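Galería: la mesa baja y su mantel
Noviembre de 2024

Toda casa tiene una mesa a la que van a parar las cosas que no tienen otro sitio. En la nuestra es la baja, la del mantel de peonías, que lleva años haciendo de merendero, oficina de correos y sala de espera de objetos. La mesa grande es para comer y para las visitas serias. La baja es para vivir, con el inconveniente de que hay que agacharse.

Esta temporada le tocaba limpieza general. El plan, redactado por Lihua Peng con una solemnidad que no le conocíamos, constaba de un solo punto: lo que se pueda comer, se come; lo demás, a su sitio. El plan se atascó en la palabra «sitio», que cada cual interpretó a su manera, y a media tarde seguíamos discutiendo si un banco debajo de una ventana cuenta como mueble de almacenaje. Yo defiendo que sí. Un banco en el que nadie se sienta es una estantería con mala conciencia.

El mantel merece párrafo propio. Costó 280 en un puesto de Ketport, después de un regateo en el que salimos perdiendo con mucha dignidad, y desde entonces ha sobrevivido a dos mudanzas y a una plancha. Tiene peonías y tiene fénix, y tiene sobre todo la virtud de que cualquier mancha parece parte del dibujo. En mayo quisimos cambiarlo por uno liso. Duró una cena.

Van las fotos, con el mantel como protagonista y las galletas de arroz como artista invitada. 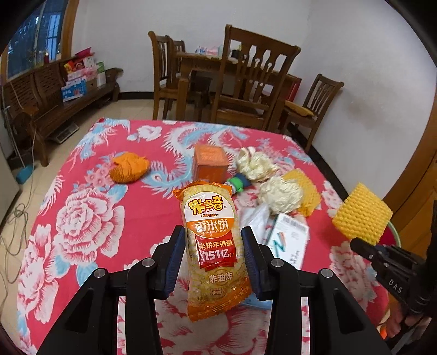
Galleta de arroz 米多奇. El envoltorio presume de 15.100 millones de unidades al año, y en esta casa hacemos lo que podemos por sostener la cifra. También avisa de que no está frita, dato que usamos para justificar la segunda. 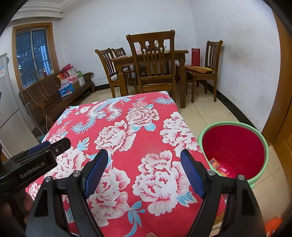
Al fondo, la mesa de las visitas serias y, bajo la ventana, el banco de la discordia con sus cajas. El cubo redondo de borde verde espera en el suelo, junto a la mesa baja.

Trudy Treloar escribe que un mantel así no se guarda ni se cambia, se hereda, y que el suyo, también de flores grandes, pasó treinta años bajo un plástico transparente «para que no se estropeara», con lo cual nadie de su familia llegó a tocarlo hasta que el plástico se puso amarillo. Pregunta además si lo lavamos a mano. Lo lavamos en frío, con el programa corto, y lo tendemos del revés, porque el sol de la terraza se come el rojo con más apetito que nosotros las galletas.

En cuanto al reparto final, las cajas siguen donde estaban. Lihua ha propuesto una segunda jornada y Khadija Belkadi se ha ofrecido a venir, siempre que haya merienda. Va a hacer falta comprar otra bolsa de galletas, y ya sabemos en qué mesa acabará.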